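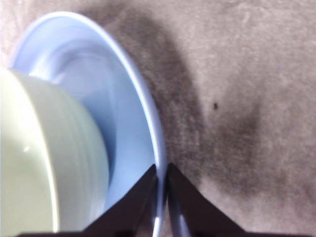
Lerkmont Shared Kitchen - Minutes of Residents' Meeting

November 2, 2023

Chair: Lindalva Pacheco
Apologies: Simberg household

1. Last minutes
Agreed with one correction. The deep clean was paid from the Vultville fund, not the kitchen fund.

2. Plates and bowls
The light blue plates and pale green bowls stay in everyday use. Bowls are being put away on top of plates, and the meeting discussed whether to go on doing this. It saves shelf space, but people have to lift the bowl to get at the plate. Agreed to store them separately from now on, plates on the lower shelf. Stacks to be no more than 6 high.

Two households asked for more plates before the winter supper, where we expect 76 people. Nair quoted $200 for a mixed box. Agreed to buy one box. Plain colors are fine - no need to match what we have.

3. Drying rack
The rack by the window has lost 3 of its feet and slides when loaded. Lindalva to replace it out of the kitchen fund.

4. Dish towels
Still going missing. Towels to be hung on the hooks after use and washed with the tablecloths.

5. Any other business
The cupboard door under the sink sticks. Carried over.

Next meeting in January, same place.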